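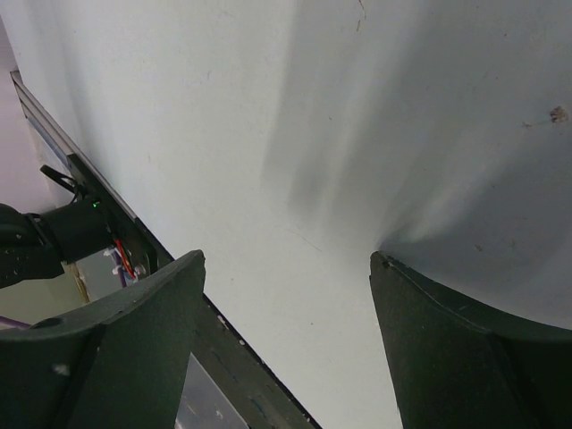

Tables and work surfaces: walk-round checklist with comments
Msimang Community Workshop, ground floor
April round
Walked by: Mbali Makhubela, with Kgomotso Ntuli writing
Copies to: Corey Tuhiwai, Sipho Moodley, and one for the ring binder by the kettle

Please read the comments as well as the ticks. I know they go on a bit, but the ticks only tell you that somebody looked, and the comments are where you will find out what we thought. If you disagree with any of them, pencil it in the margin and put your initials beside it so we know who to come and have a nice chat with.

Marks used: OK, WATCH (fine for now, look again next round), FIX (needs someone to do something), N/A.

SECTION A. WHITE SURFACES

A1. Surface free of cracks you can catch a fingernail in
OK
Comment: I went over the white tops with my bare hand, slowly, which Kgomotso says looks as though I'm stroking a horse. It does find things the eye misses, though, and I would recommend it to anyone doing the round after me. Nothing caught.

A2. Scratches and scuffs
WATCH
Comment: One thin dark scratch and one light scuff running on the diagonal, plus the sort of small specks and faint marks that any pale surface collects once people start living on it. I'm not asking for a new top over this. What I would like is for us all to lift things when we move them. Dragging is so tempting when a box is heavy, I do know, and there is nearly always another pair of hands in the room if you ask.

A3. Stains and smudges
FIX (small)
Comment: There is a brownish smudge. My money is on tea and Kgomotso's is on wood stain, and we left it at that as it was nearly time to open up. Warm water and a drop of washing-up liquid first, please, on a soft cloth, and leave it a minute before you rub. If that doesn't shift it, come and find me before you reach for anything stronger. We lost the shine on a perfectly good cupboard door with scouring powder, and I still think of it when I go past.

A4. Finish is matte, no glare under the lights
OK
Comment: Lovely and soft to look at. Shadows do fall across it and they can hide a mark, so crouch down and look along the surface as well as straight down on it. My knees would like it recorded that I did this properly.

A5. Edges smooth, no lifting or splinters
OK
Comment: Ran a dry cloth round the lot and it didn't snag. The corner nearest the window had a bit of old tape on it, now peeled off and binned.

SECTION B. LEGS, FIXINGS AND WOBBLE

B1. Stands steady when leaned on with both hands
OK, with one WATCH
Comment: The long Brudix table has a little rock to it if you lean at the far end. I think it's the floor and Sipho thinks it's the foot. He has offered to turn it end for end and see if the wobble goes with it, and I can't think of a better way to settle the matter. Please don't fold up a beer mat and push it under in the meantime!

B2. Bolts hand-tight, no missing caps
FIX
Comment: 2 caps missing on the Simach trestle, inside of the leg where you would catch your shin. Tae-yang has a jar of spares at home and says he'll bring it in. If he forgets, somebody please remind him kindly, as he has a great deal on with the move.

B3. Weight label present and readable
WATCH
Comment: The label says 60 kg and you can still read it, but the corner is curling. Clear tape over the top would see it right. Please remember the figure is for things and not for people. Sitting on the end of a trestle for your sandwich is exactly how the last one came to grief, and I was fond of that one.

SECTION C. ROUND THE TABLES

C1. Walkways clear
OK
Comment: Much better than last time, and thank you to whoever finally took the rolled carpet home. You can get right round with a tray in your hands now, which I tested with a tray in my hands.

C2. Leads and extension blocks
FIX
Comment: One lead was crossing the walkway by the sink end when we arrived. I have coiled it and hung it on its hook. The rubber cover strip is in the tall cupboard, second shelf, behind the Ratov paint tins, and it takes no time at all to put down. Anybody plugging in on that side should be using it.

C3. Bins emptied, lids close
OK
Comment: The pedal on the big bin squeaks like a gate. Not a safety matter but it does go through you. A drop of oil when somebody has the can out, please.

C4. Lighting over the surfaces
OK
Comment: All tubes working and none flickering. Kgomotso would like it a touch brighter for fine work and I rather agree, so I have put it on Corey's list for when there is money.

C5. Cleaning things within reach and labelled
WATCH
Comment: Three spray bottles under the sink and only one with its name on. I sniffed nothing and I hope you won't either. Both unnamed ones have been poured away and rinsed out, and there are fresh labels in the drawer with a pen tied to them. The pen is tied for a reason, bless it, so please leave the string alone.

SECTION D. CARRIED OVER FROM LAST ROUND

D1. Draughty door by the stairs
Done. What a difference. Whoever fitted the strip has done it very neatly and I should like to buy them a bun.

D2. Chair with the split seat
Still here. It had been tucked at the back of the stack with a note on it saying "do not use", and had plainly been used. It's now in the locked store. Corey, could it go to the tip next time you have the van?

D3. First aid box
Plasters topped up, eye wash in date, tweezers back where they live. The little book of slips wants replacing soon.

D4. Quote for new tops
Came back at 1,132 pounds for the whole room. I nearly dropped my tea. Having been over the white surfaces as closely as I have, I'd say they have years left in them with a bit of care, and I would sooner see the money go on the lights. Sipho may feel differently and he is welcome to write it here:

S.M.: I don't feel differently. Lights first. But I do want that smudge off.

ACTIONS

Smudge, warm water and soft cloth: Kgomotso
Turn the Brudix table and report on the wobble: Sipho
Leg caps for the Simach: Tae-yang
Tape over the weight label: Mbali
Chair to the tip: Corey
Oil for the bin pedal: anyone passing with the can

Next round in 6 weeks. We start at half past eight in the morning so as to be done before the first group comes in, and there will be toast. If you have never done one of these and would like to come round with us, do! It's a pleasant enough hour, and you get to know the room in a way you don't when you are busy using it.

Signed off: M. Makhubela
Seen: K. Ntuli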